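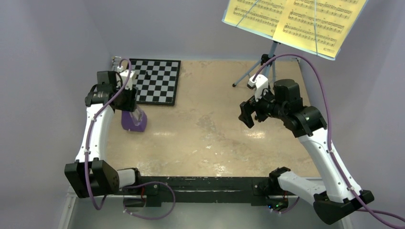 Seasons & Outdoors

Home Forums Search Members Log in

Topic: Winter mornings in the dark, who else loves them?

frostyboots
Friday, July 26, 2002

I have gone and turned into a morning person and I want to tell people who won't throw a slipper at me. All of June I did what I do every winter, stayed in bed until the last possible minute and then drove to work grumpy. Then one morning the dog had to go out at some awful hour, so I put the big coat on over my pyjamas and went out with her, and the stars! I'd forgotten there were that many. The grass was white and it crunched. I walked down to the bottom fence and back and came in with my ears aching and the happiest I've been since the cricket finished.

I've done it every morning since. We're on the hill side of Staneno, 600 metres up, so the frosts are good ones. You get the whole show if you stay out long enough: black, then a sort of ink blue, then one thin stripe of lemon along the ridge, and the magpies start up before there's enough light to see them by. It was minus 2 this morning and I didn't want to come in.

So who else is out there? What do you wear, what do you drink, where do you go?

pipistrelle
Yes!! Me! Down by the lake at Wan, on the bench near the boat ramp, most days before the kids are up. The mist sits on the water and you hear the ducks long before you can see one. Last week a pelican came out of it right in front of me, very low, no sound at all, and I nearly tipped my tea in my lap.

Thick socks, then another pair. Wool, never cotton. My old Furik flask keeps tea properly hot until lunch, dents and all.

old_ute
You're both mad. Winter mornings are for bed. The evening is the good half of a winter's day and I'll argue that with anyone. Fire going, curtains drawn, soup on the stove, rain on the roof if you're lucky. What has a frosty paddock got on that?

frostyboots
old_ute, stars and magpies! And I still get the fire, I just get it at breakfast too. Light it before I go out and it's roaring by the time I'm back.

old_ute
So you're burning wood twice a day. Have you seen what a load costs this year?

marmalade_jar
I'm with old_ute on the evenings but I do love the smell of a cold morning. Smoke and wet leaves and that clean metal smell, I don't know what else to call it. I get it from the back step in my dressing gown with toast. Does the back step count?

frostyboots
The back step counts!

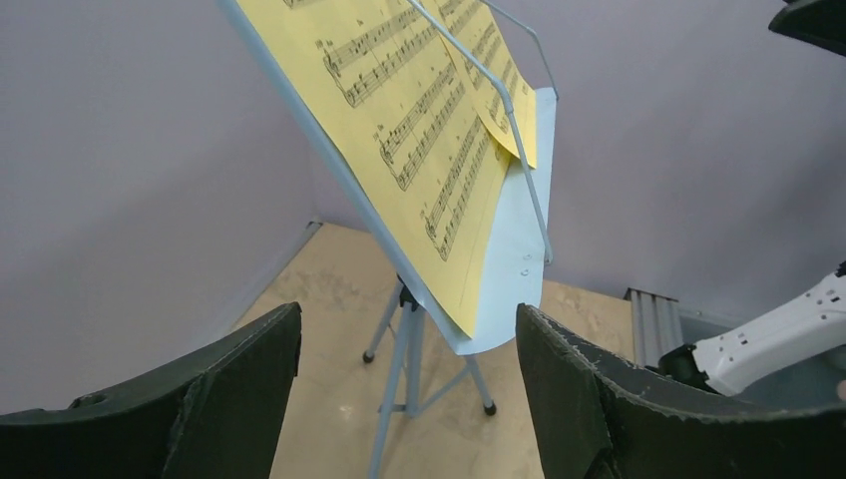
Yellow sheet music on the stand.

saltbush_sal
Can I be the one who spoils the party a bit? I did the early walks for two winters and I loved them too, but please be careful on the roads. Drivers don't expect anybody on the shoulder at that hour, and half of them have only scraped a little porthole in the windscreen. I had a very close one on the Gurkano road. Wear something pale, carry a torch and face the traffic.

Apart from that, hooray for mornings. My best one ever was a full moon going down on one side while the sun came up on the other, with every fence wire furry with ice.

pipistrelle
Good advice Sal. I've got a torch but I hate turning it on, it wrecks the stars. I'll do it for the road part.

kettle_on
I disagree with pipistrelle about the wool. It makes me itch like you wouldn't believe. I wear a cotton skivvy, flannel shirt, then my husband's footy jumper and I'm warm as anything. You don't need special gear to stand in a paddock.

pipistrelle
Fine if you're standing still. Walk up a hill in cotton and then sit on a cold bench, and come back and tell me how you feel!

kettle_on
I don't have a bench. Or a hill. It's dead flat out here, so the sunrise goes right the way around, pink behind you as well as in front. I'd take that over a ridge any day.

frostyboots
Oh, now I want to see a flat one. We lose the first bit behind the trees. By the time the sun gets over it's nearly work time and I'm running about with one boot on.

Forgot to say about drinks: I'm having hot milk with honey and a bit of nutmeg. It grows a skin in the cold if you're slow, so drink up.

old_ute
Skin on milk. You're not selling it.

marmalade_jar
Does anybody keep a record of it? I've been writing down the time of first light on the kitchen calendar, and the days are getting longer already. Only a smidge, but you can see it on the page. I felt quite sad. I wait all through December wishing for a cold morning, when it's sticky by breakfast and the flies are up before I am, and then winter's half gone before I've found my gloves.

saltbush_sal
Plenty left yet. August is our coldest month here, whatever the calendar says. Last year we had frost 11 mornings straight and the birdbath was solid until 10.

old_ute
All right. Got up for a leak, couldn't get back to sleep, so I went and stood on the verandah. It was pretty good. There was a fox going along the dam wall, frost on everything, and not a breath of wind. Stayed out longer than I meant to.

Evenings are still better.

frostyboots
old_ute!!! A FOX! I've never had a fox. Are you going out again tomorrow?

old_ute
Depends if I need a leak.

kettle_on
Lock up your chooks.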